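Do Toy Libraries Cut Down on Waste? A Look at the Kellstead Program
Final project report, Consumer Studies

Background

Toy libraries get a lot of friendly press. The pitch is simple: families borrow toys the way they borrow books, fewer toys get bought, and less plastic goes to the dump. The Kellstead toy library repeats this claim on its sign-up sheet and again in its yearly letter. I wanted to see if anything backs it up. After one semester I am not convinced.

What I did

I sent a survey to member families in January and got 60 back. I also read through the lending log, which lists 317 toys, and did 3 longer interviews. Fereshteh Shahbazi helped me sort the log by type, since the library's own labels change halfway through ("soft," "plush" and "cuddly" all seem to mean the same thing).

Results

The survey asked whether a family buys fewer toys now than before joining. Most said yes. I would be careful with that answer. People like to say they buy less, and no one was asked to show a receipt. When I asked the same families to name a toy they had decided not to buy, most left the line blank.

The log is more useful, but it doesn't help the library's case much. Big items such as play kitchens and ride-on cars go out all the time. Small plastic things hardly move. Cups, plates and bowls for pretend play are cheap to buy new, so there is little reason to drive across town for them.

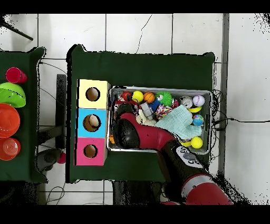
Davoud Kordestani disagreed with me on this point when he read my draft. He said cheap toys are the very ones that pile up at home, so even a few loans of them should count for more than I was giving credit for. Maybe so. The log can't settle it, as it records what went out and says nothing about what was or wasn't bought.

Cleaning is the other weak spot. Hard toys can be wiped down, but cloth ones have to be washed after every loan, and the yearly letter leaves out the hot water and soap. A mixed basket of balls, blocks, soft toys and muslin cloths needs sorting before any of it can be cleaned. 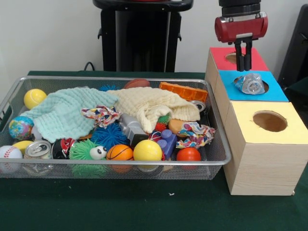 One parent wrote back that she washes everything before and after borrowing anyway, so the soft toys in her house get cleaned twice as often as the ones she owns. That was only one reply, but I had not thought of it when I wrote the questions.

Limits

All 60 replies came from people who are still members. Families who quit could have told me more, and I had no way to reach them. A better study would follow new members for 8 months and have them save receipts from the start. I would also ask about birthday gifts, which I forgot.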